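Workshop notebook, August 8, 2019

Room sorted enough to work in again. Moved the Verschueren bench back against the long wall and levelled it with two shims under the left rear foot. It still rocks a little if you lean on the corner. Vise is bolted down, drawers are not labelled yet.

Lighting. Dagný Dalsgaard wanted readings before we order anything from Lelteck, so I took them at bench height with the blinds down. Centre of the room 517 lux, far corner by the parts shelves 152. The corner is too dark for reading resistor codes or small print on the bins. Colour is fine everywhere, neutral white, no flicker that I could notice.

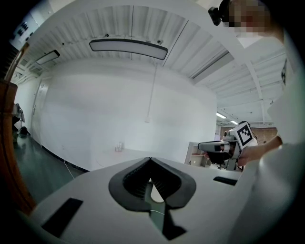
Last changed: August 8, 2019, by workshop desk

The ceiling panels are ribbed and white, and the rectangular fittings with the dark frames sit flush to them. Anything we add should do the same, or hang from the seams. I don't want new holes through the middle of a panel. Checked the Sturkatport catalogue and they list clips for this sort of profile, but the rib spacing has to be measured first. Ladder is on loan to Kodelo, back next week.

Spoke to Dagný about a cheaper fix for the corner: clamp lamp on the top shelf, aimed down. She is okay with that until October, when the ordering opens again. Limit for the lot is 3000 including clips and cable.

To do: measure ribs, label drawers, find the missing blind cord, repeat the corner reading with the lamp on.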